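From: Femke Jansen
To: Droltton household list
Subject: Re: towels that stay damp

Mandla Mofokeng wrote:
> We switched to the thick gray towels in April and they never seem
> to dry. I hang one over the dish rack at night and it is still
> clammy in the morning. Am I folding it wrong, or should I go back
> to the thin cotton ones?
> Mandla

Mandla,

I'd keep them. Thick pile holds a lot of water and most of the drying depends on how the towel is hung. I have a few gray ones from Surkavel and this is what I do with them.

1. Open it out on the table

Spread the towel on a clean, flat surface and pull opposite ends until the middle stops bunching. Lift a corner if it sags. I wash mine at 1000 rpm and they come out fairly flat, but the edges still like to roll in, so run a thumb along them.
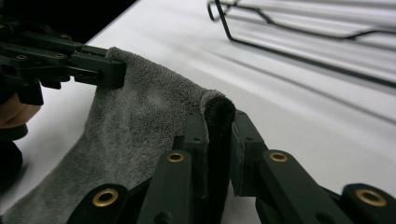
2. Put it over the rack

Use the top rail and let it hang down on both sides. Try to keep a single layer over the rail – a thick lump of folds will stay damp in the middle long after the outside feels dry. Small things like socks or gloves should get their own spot. If they sit under the towel they dry last. I still do it when I'm short of space, and I pay for it the next day.
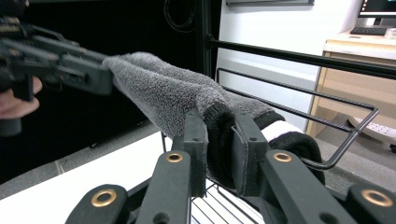
Gray towel over the black rack, with a black knit piece underneath.

Leif Bergmann asked last year if the wire racks leave marks. Mine has left none on the gray towels. It did leave lines on a linen one, and those came out with an iron.

3. Roll it only for storage

Once it is dry all the way through, fold it lengthwise into a long roll. Hold both ends and keep it level while you move it, or the middle twists and you get a crease. Don't leave it rolled on the dish rack overnight if there is any damp in it.

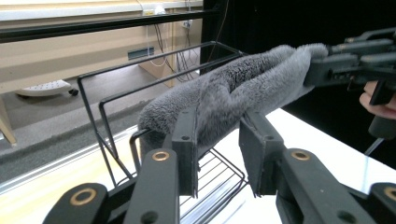

4. Washing

Skip fabric softener. I stopped using it and the towels soak up more and dry faster. Mine are 660 grams each by the kitchen scale, dry, so I put no more than three in a load.

Oluf, you had a link to a wider rack. Could you post it again? The old one goes to a dead page.

Femke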